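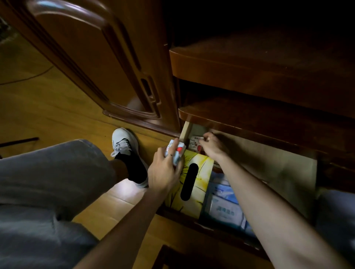 Hellex Handling Practice Pack, second edition

The Hellex pack is a set of written rules for homes and small sites that record hand tasks for robot training. It covers drawer work, desk work and sorting of soft household goods such as tissue packs and wipes. Revised 23/05/2026. Order code 481.

The pack contains the rule book, a task card set and a fault log with 1000 numbered lines. Cards are printed on wipeable stock and fit the Mudgway wall holder, sold separately.

Main changes from the first edition:
- Both hands stay in view from first touch to release.
- Soft packs are held by the body of the pack, with no pulling on the flap.
- Rings may be worn if they are worn for the whole session.
- Items already on the desk are left where they are and noted in the log.

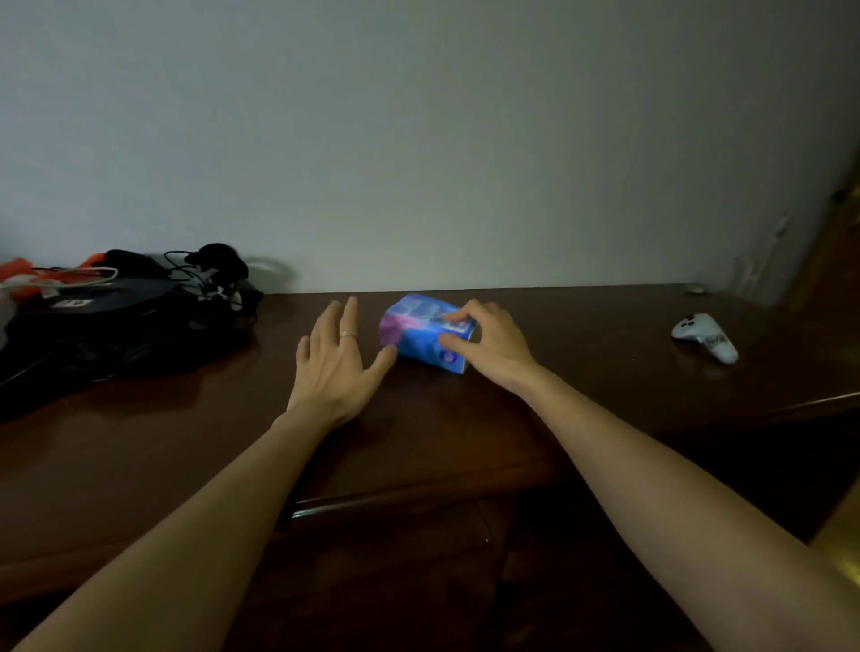 Photo: Curatar

Section 4 deals with grip. A pack on its side should be steadied before it is lifted, and the free hand kept open on the surface or close to the pack. Squeezing hard enough to change the shape of the wrapper is logged as a fault.

Section 5 is for mixed groups, where boxes and soft packs share one surface. Move one item per hand. Put boxes down before letting go, and don't slide them through other goods. 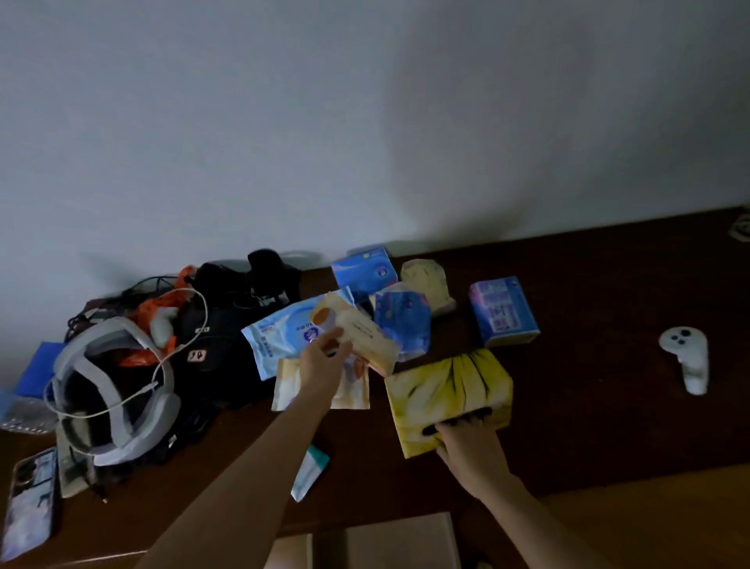 Section 6 sets the limits on session length and the wording for log entries. A session with more than 3000 hand contacts must be split into two files. The Prikbridge checking sheet is included at the back and can be copied freely within one site.

Updates are sent to registered buyers in September.

Comments (3)

tallow_m: Does the ring rule cover watches? Section 2 only mentions sleeves.

Hellex support: Watches are treated the same way as rings. We will add a line.

deskside: Log went up to 2970 before we needed a third book. The paper is better than last time but the spine still splits.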